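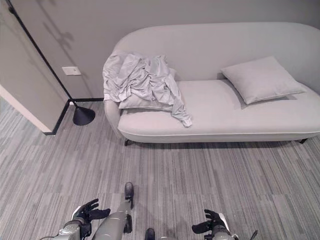

Chaise sofa

A chaise sofa is a settee with a bit of the daybed about it: long, low, and made for putting your feet up. I've been writing up furniture for this household wiki for ages and it's still my favourite entry (I'm typing it from one, so make of that what you will).

Shape and parts

The name comes from the French chaise longue, "long chair", and no, it isn't "lounge", though I've given up correcting my family. Some have a back along only part of their length, others have one that curves right round into a low arm. The seat is often a single long cushion, which I much prefer — no gaps for biscuit crumbs! Look for piping along the front edge too. It's a thin covered cord sewn into the seam, and it helps a plain pale fabric keep a crisp line.

Cushions and throws

Two cushions are plenty, to my mind. Matching grey on grey looks calm, but a crumpled sheet or shirt dumped over the back will undo all that in a second, and I'm as guilty as anyone. Ute Kleinschmidt, who edits the bedding pages, folds hers in thirds over one end. I shake mine out, fold it in half and hope.

Looking after it

Short legs mean a low gap, so check your hoover head fits before you buy. Pale upholstery wants a weekly once-over with the soft brush, creases and seams included. A floor lamp goes nicely at the arm end, with its base tucked in close so you don't kick it on your way to bed.

See also: daybed, settee, throw pillow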